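Wasura Project: Progress Report to the Brindard Fund
February 2024

Work since September has gone into one question: does training on mixed desk-sorting tasks help the two-arm policy with small items it has not handled before?

Man-lok Yip finished the second round of teleoperated recordings. We now hold 967 usable episodes, of which 476 have both arms working over the bins at once. The rest are single-arm episodes kept from the first round.
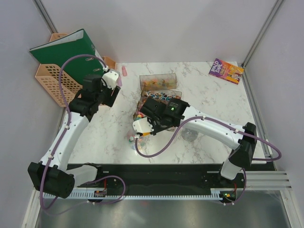
Training on the full set took 12 days. The policy places known items well. New items are weaker, and most failures come at the grasp — the fingers close too early on anything round. Shih-chieh Shih is testing a slower approach phase, with first results on 10 object types due next month.

Spending is on plan except for replacement finger plates, which cost more than budgeted. We ask to move the unused travel money to that line. The Tustby site visit has been put back until the grasp tests are done.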